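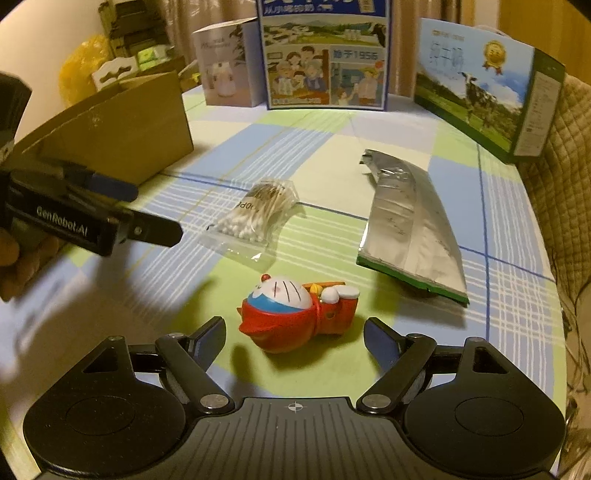
Sirko Priedītis
Textile conservator and occasional blogger
14 Sep 2021

Fading in household cloth is usually blamed on sunlight alone. In a kitchen, detergent does a fair share of the damage.

In February I cut 6 strips from one length of checked cotton, bought from the Mesley mill shop. Three were washed with an ordinary powder containing optical brightener, three with a plain liquid that had none. All were line dried indoors, away from the window, and measured after each wash. The log now has 148 entries.

Pale yellow moved first. Brightener adds a blue cast under daylight, so a weak yellow reads as off-white long before the dye itself has gone. Dark blue held up well in both groups. Lavender was inconsistent – two strips shifted toward gray and I have no good explanation for the third.

Rinse volume mattered more than I expected. My machine's short cycle leaves residue in the weave, and the cloth stiffens along the folds.

I have 200 grams of the plain liquid left, enough to finish the set. The next batch will be linen from Zotholm, washed at the same temperature.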